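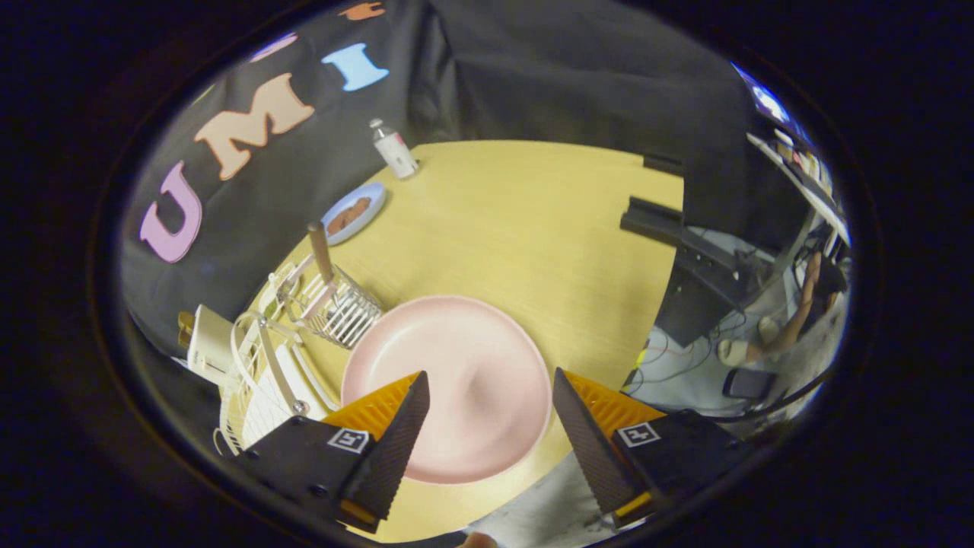 Page last changed: Fri 14 December

Gripper width was wrong in part of the tabletop set and I have now spent long enough on it to write it down. If you pulled the Filtley recordings before this post, read the section on which ones to drop.

The width of the hand-held gripper is not measured by anything in the handle. It comes from the camera. Each finger block carries one marker, the detector finds both, and the distance between them is converted to an opening in millimeters with a table made at calibration. With both markers found, this works well. I have no complaints about it.

The trouble is what the code did when only one was found. Tadeo Cáceres had written a fallback: take the marker you have, mirror it across the center line of the image, and carry on as if both were there. The fingers move symmetrically, so the mirrored point should land on the missing marker. It did land there when he wrote it. In August we took the camera off to clean the lens and put it back slightly turned. Calibration was redone for the two-marker case. The fallback kept the old center line, which was a constant in a file that none of us had opened since.

The result was an error of up to 8 mm, with the sign depending on which marker was lost. Lose the left one and the gripper reads too wide. Lose the right one and it reads too narrow.

Pilar Paredes found it from the other end. The policy trained on the set would approach the wire utensil holder correctly, get over the wooden handle, and then close short and lift nothing. We blamed the finger pads first and then the controller, and I changed a gain on the arm that I have since changed back.

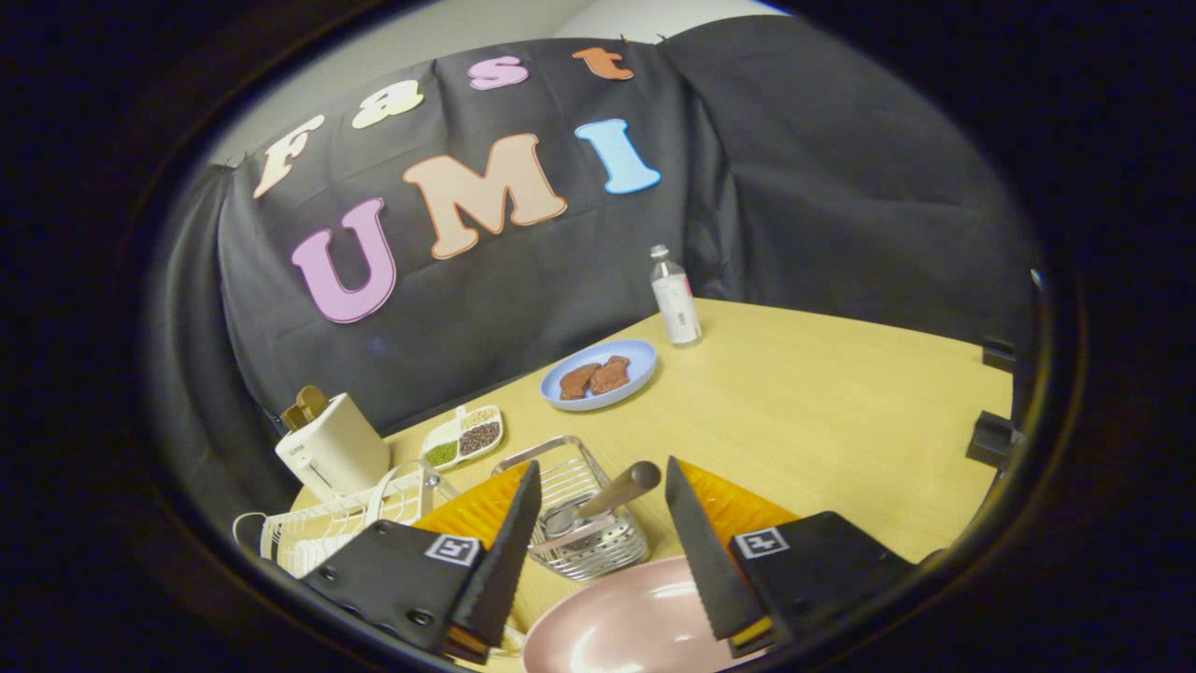
Where the width went bad

I plotted width against time for all 251 recordings. A bad one has a step in it: the trace closes smoothly, jumps within a single frame, stays offset, and jumps back. A human hand does not do that. The steps line up exactly with frames where the detector returned one marker.

Loss was worst with the gripper pitched steeply toward the table, when the overhead light washed out one marker or the other. The light wood does not help much either. Exposure is automatic and it is set by the whole circle, so how much black cloth is in view changes how the markers come out. I had not thought of the backdrop as part of the width sensor, but it is.

There was a flag for fallback frames. It was written to the log — and dropped by the export script, which is mine.

Spoon recordings are the ones to worry about. The handle is thin, and an 8 mm error there is the difference between holding it and not. For the dishes the error shows up in the trace and hardly matters to the grasp.
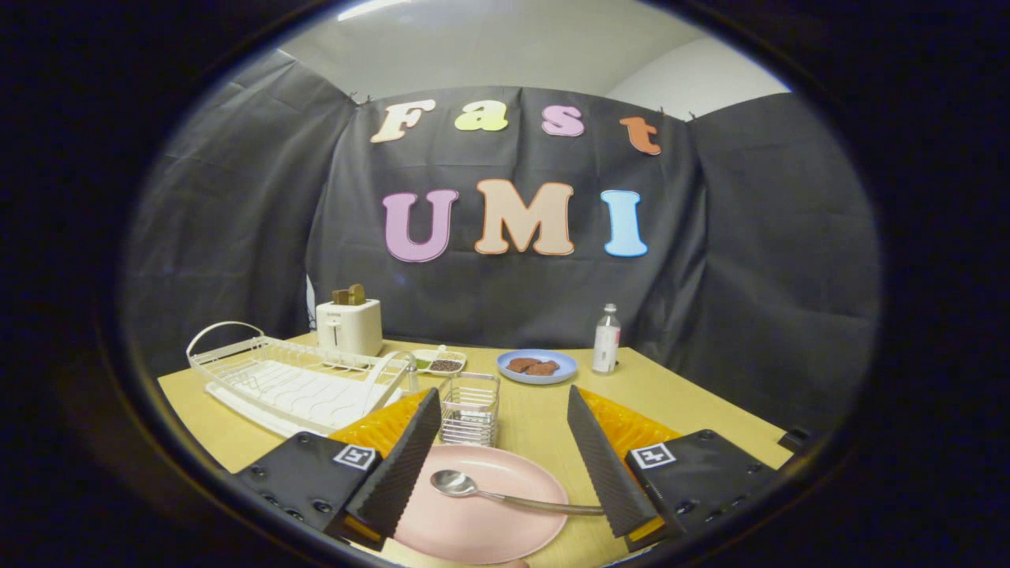 What changed, and what to drop

The fallback is gone. With one marker missing, width is now marked invalid. Short gaps are interpolated, up to 2 frames, and anything longer fails the recording at export. Exposure is locked before the first take. The export script keeps the flag.

Recordings numbered 100 and below predate the camera being remounted and are fine. Everything above that should be exported again from the raw video, and Nicanor Toledo is running that on the Quezada machine now. Until he posts the new set, do not train on the old widths. The poses are unaffected.

Still open: the remounted camera has no pin or index mark, so it can go back on turned again. Rasmus Rozīte has drawn a plate with a locating pin. I have not fitted it.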